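**Ticket 562: Steel worktop, prep room 2. Smears and white marks after cleaning**

Status: closed
Raised by: Lempi Ikonen
Handled by: Sille Mikkelsen
Site: Plovska

**Report (L.I.)**

Worktop is marked again after the evening clean. Marks are visible under the ceiling lights and cannot be seen with the lights off. Wiping with a wet cloth moves them about. Wiping with a dry cloth does nothing. Spray used is the usual Brudolico degreaser. The other worktop in the same room gets the same treatment and is fine.

**First reply (S.M.)**

Please confirm the following before I come over:

- dilution of the degreaser
- whether the top is rinsed after it
- type of cloth
- whether the marks can be felt with a fingernail

**Reply (L.I.)**

Dilution is by eye into the spray bottle. Not rinsed, only wiped. Blue cloths, washed with the aprons. Some marks can be felt, most can't.

**Visit 1, 07:40**

Checked the top with the lights on, standing at the short end and looking along the sheet. Three separate faults are present and they have been reported as one.

a) Greasy smears. Come off with hot water and a drop of washing-up liquid. Source is likely the cloths. Fabric softener goes in with the aprons and stays in the cloth.

b) Whitish spots and rings. Do not come off with washing-up liquid. Come off with diluted white vinegar left for a few minutes. Limescale from standing drops, possibly with dried degreaser on top.

c) Scratches. Permanent for our purposes. No action beyond keeping scouring pads away from the sheet.

Test patch done at the left end with vinegar solution, rinsed, dried with a clean cotton towel. Patch is clear. Rest of the top left as found so that the two can be compared.

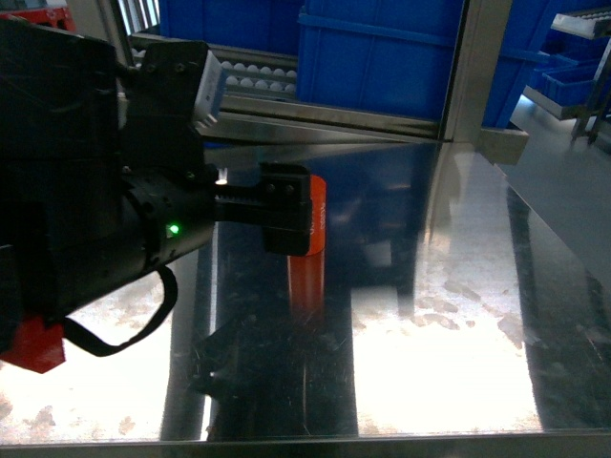

Polished sheet shows everything, and the cleaning method has to allow for that. The second worktop in prep room 2 is brushed, gets the same spray and the same cloths, and hides the residue in the grain. It isn't any cleaner. On the polished one the overhead lights come back as bright white patches, and the smudges, scratches and water-like marks are easiest to find inside those patches. Anything stood on the surface gives a second check: the orange-red cylinder throws a long orange streak on the steel below it, and residue can be looked for along a streak like that as well as under the lights. Use both when inspecting. Moving one's head from side to side helps more than bending closer.

**Instructions issued after visit 1**

1. Mix the degreaser with the measuring cup. Label on the drum gives 9 ml to 1,000 ml water for daily use.
2. Clear the top. Spray, wait a minute, wipe.
3. Rinse with plain warm water and a second cloth.
4. Dry straight away with a cotton towel, following the length of the sheet.
5. Do the front edge last. Water collects along it and runs back.
6. Cloths for this top to be washed separately, no softener.

Vinegar solution is for spots only and must be rinsed off. Do not use it in the same go as the degreaser.

**Update (L.I.)**

Steps followed for a week. Smears gone. Still getting rings near the upright post. Towel is cotton, washed separately. Measuring cup had gone missing, found in the Vídalín crate with the spare taps.

**Reply (S.M.)**

Are the rings in the same place every time?

**Update (L.I.)**

Yes. Same place, morning only. Not there when I finish at night.

**Visit 2, 06:50**

Rings present at the foot of the post. Surface dry elsewhere. Ran a finger along the underside of the rail and found drops. Rail and post are being sprayed along with the top but only the top is dried. Drops hang on the underside overnight, fall on the sheet and dry there.

Wiped the rail on all sides and dried the post down to the foot. Removed existing rings with vinegar, rinsed, dried.

Step 7 added to the instructions: dry the rail, underside included, and the post before drying the top.

**Update (L.I.)**

No rings for four mornings. One smear yesterday, traced to a blue cloth from the old pile. Old pile moved to the floor bucket.

**Notes on closing**

- Request for steel polish declined. It leaves an oily film that will be reported as smears.
- Request to have the scratches buffed out passed to the landlord. No reply yet, tracked separately in Bitport.
- Instruction sheet reprinted with step 7 and taped inside the cupboard door. Old sheet thrown away.
- Limescale will return if the drying step is skipped. Reopen this ticket only if marks appear after all seven steps have been done.

Closed, S.M.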